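Blog > Money > Old Computers

Print | E-mail

Last updated: February

Keeping the old desktop another year

I had 700 set aside for a new computer and in the end I spent 394, most of it on things other than a computer. A few people asked how, so I'm writing it down.

The machine I use for bookkeeping was slow to start and the fan was loud. Sofia Veloso, who I share the office with, had already sent me two listings for new ones. I read both. They were fine, but everything I do is spreadsheets and mail, and neither one was going to add up a column any better than what I have.

So I made a list of what bothered me. The drive was nearly full. The chair hurt - that had nothing to do with the computer, but it was on the list anyway. The desk lamp flickered. I bought a larger drive for under 100, a used chair from a shop in Murncombe, and a lamp. Moving the files over took an evening.

Towers are still easy to get into with the side panel off.

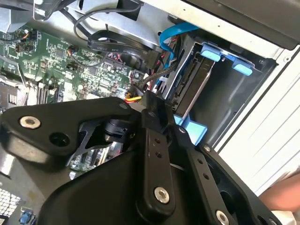
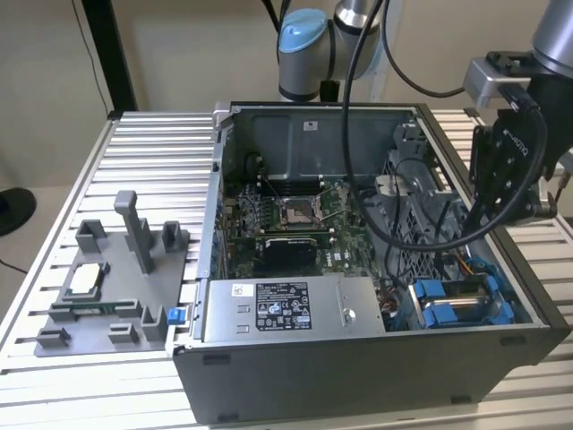

The chair made the biggest difference. I used to get up every half hour with a sore back and blame the work. Canan Ağca told me to raise the seat and move the screen back a bit, and I did both.

I also deleted 4 programs I never opened. Startup is still not quick, but I put the kettle on while it loads. The rest of the money went back into savings, and I'll look at the listings again next winter.

Print | E-mail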